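Last updated in July by Senga Baxter. Questions go to the front desk at Galbraith, and the ones we get most end up on this page.

# Can a robot do my chores yet?

**What kind of chores are you testing?**

Small kitchen and laundry jobs that fit on a tabletop. Picking up a cloth, moving a cup, putting fruit on a plate, clearing things into a basket. We don't test vacuuming or mowing. Those machines have been in stores for years and you can read reviews of them anywhere.

**Why is cloth so hard?**

A cup has the same shape every time you pick it up. A towel doesn't. It bends, bunches and folds over on itself, and the arm has to work out where one layer stops and the next begins. If the fingers close on both layers you get one result, and if they close on the top one only you get another.
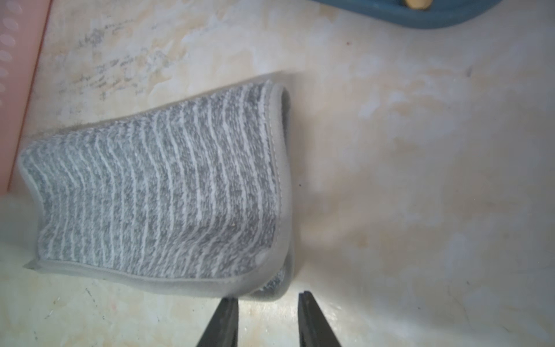
*Striped towel seen from the wrist camera, with the top layer and part of the lower one showing at the rounded corner.*

Our best folding program is called Dureo. In the last round it made 313 attempts at a single fold and 139 of them passed. A pass means the edges line up to within the width of a finger.

**Would one arm be enough?**

For moving a piece of fruit, yes. For laundry we'd say no. Most people hold a cloth down with one hand while the other hand does the work, and two arms let a machine try the same thing. Two arms also cost more and can run into each other, so the software has to plan for both at once.
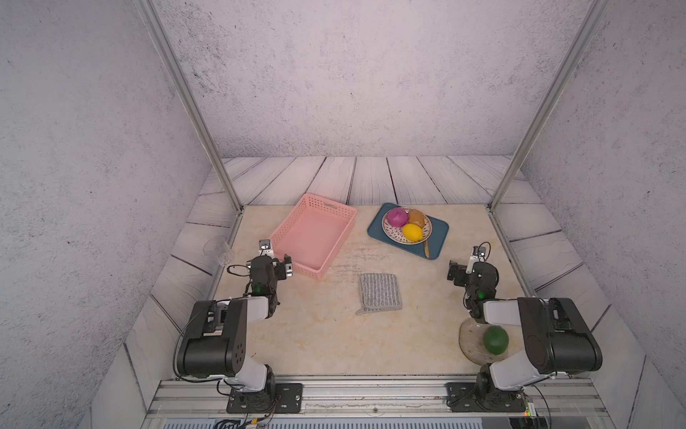 Cost is the next thing people bring up. We can't give a price for a home model, as we don't sell one. Any company quoting you a price today should also be willing to show you the machine doing your chore, at normal speed, with no cuts in the video.

**Can it handle clear cups and glasses?**

Sometimes. Cameras have trouble with clear plastic and glass. The wall behind shows through, and the rim can be hard to pick out. Ainhoa Goicoechea runs our cup tests and moves the cup to a new spot after every try. A program that only works with the cup in one place isn't much use in a kitchen.
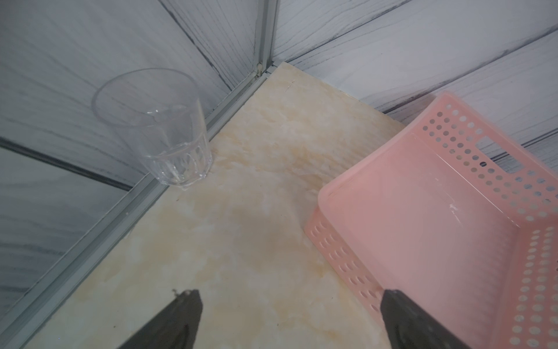 *Clear cup by the left rail, pink basket to the right, gripper open.*

**How fast is it?**

Slow. A person can put a piece of fruit on a plate in a second or two. Our median time for the same move is 21 seconds. Part of that is a speed limit we set ourselves.

**How do you keep score?**

Each try is a pass or a fail, and there is no partial credit. The person scoring isn't the person who wrote the program. Elspeth Imrie keeps the log, which now stands at 1045 tries across all chores. Drops count as fails even if the arm picks the item up again.

**Do you change the setup between tests?**

We do, but often only a little. We may turn a tray or shift a cloth a few inches and run the same program again. Small changes like these cause more failures than most visitors expect.

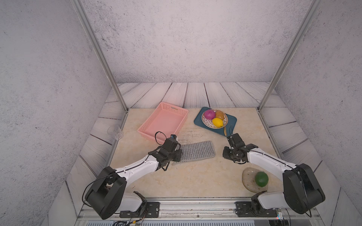 A full change of items comes later, after a program has passed with the first set. Gillespie Skinner picks the new items and doesn't tell the programmers what they are.

**Is it any closer on the shop floor?**

Yes. Parts in a shop arrive the same way up, in the same place, under the same lights. Sorting and packing jobs like that are already done by machine. Mixed bins and soft goods are still mostly hand work.

**So should I wait to buy one?**

If you need help at home now, don't wait for a general chore robot. A dishwasher and a dryer will save you more time this year.

**Can I visit?**

Yes, by appointment, mornings only. Write to Catriona Guthrie at the front desk and say how many are coming. Children are welcome with an adult.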